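Edge-glued panel

An edge-glued panel is a flat board made by joining narrow strips of solid wood side by side with glue. The strips run in the same direction, so the finished board behaves much like a single wide plank. Panels of this kind are used for tabletops, shelves, stair treads, cutting boards, workbench tops and cabinet parts. They are sold under several names, among them laminated board, glued board, butcher block and, in the Plamadberg district, rib board.

Background

Wide planks were once cut from old, large trees. As such trees became harder to get, woodworkers joined narrower pieces to reach the same width. Early joints were made with hide glue, which was brushed on hot and set quickly, so the edges had to be fitted closely before the glue was applied. Water-resistant glues later made the work slower and more forgiving, and sawmills began to make panels from offcuts that had been burned as fuel.

In Plamadberg the trade grew up next to the Grimell sawmill, which cut maple and beech for tool handles. Strips left over from this work were too short for furniture makers in the city but long enough for kitchen boards. Benito Moya, a foreman at the mill, set up the first press in a former drying shed. It held 10 panels at a time and was tightened by hand.

Materials

Most hardwoods can be edge-glued. Maple, beech, birch, oak and ash are common. Maple is often chosen for kitchen use, as it is hard, has small pores and has little smell. Softwoods such as pine and spruce are used for shelving and for the sides of drawers.

The color of a panel depends on how the strips are sorted. Sapwood of maple is pale cream, while heartwood is tan to light brown. A panel made from unsorted strips shows bands of both. Some buyers pay more for an even color, and others prefer the striped look. The Cronin grading rules, used by several mills in the area, divide panels into three grades by color and by the number of knots. They say nothing about strength, as color has little effect on it.
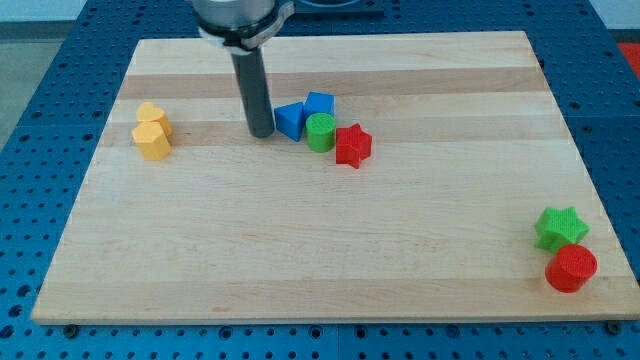
Strip width is also a matter of choice. Narrow strips give a flatter board because the pull of each piece is small. Wide strips need fewer joints and less glue but are more likely to cup. Kitchen boards from the Grimell mill were made with strips 28 millimeters wide, a size carried over from the handle blanks.

Manufacture

The wood is dried first, usually in a kiln. Strips that differ much in moisture will shrink by different amounts after gluing, and the joints may open or leave ridges on the surface. After drying, the edges are planed straight and square. Gluing is done soon afterward, while the surfaces are still clean.

Glue is spread on one or both edges, and the strips are laid in a clamp or press. Pressure must be even along the length. Too little leaves a thick glue line – too much squeezes the glue out and starves the joint. Pressing time depends on the glue and the temperature of the room. At Grimell the panels stayed in the press for 20 hours in winter and 17 in summer.

Once out of the press, the panel is left to rest before it is planed and sanded. Glue adds water to the wood near each joint, which makes it swell slightly. If the panel is planed too early, this wood later shrinks and leaves shallow grooves.

Movement and care

Wood takes up moisture from the air and gives it off again. An edge-glued panel changes very little in length but does change in width, and fittings must allow for this. Tabletops are often held with slotted screws or small wooden buttons. A panel screwed tightly to a frame along its whole width may split.

Panels are finished with oil, wax or varnish on both faces. Boards used for food are wiped with a damp cloth and stood on edge to dry. Long soaking can weaken the joints and raise the grain.

Regional trade

Marleny Ñahui's study of the Plamadberg workshops records a panel market held on Wednesday mornings beside the Ramell bridge. Sellers stacked their boards by grade, and seconds were sold by weight. The market closed when the mill began to supply shops directly, although a few workshops still sell from their yards in February, when building work is slow.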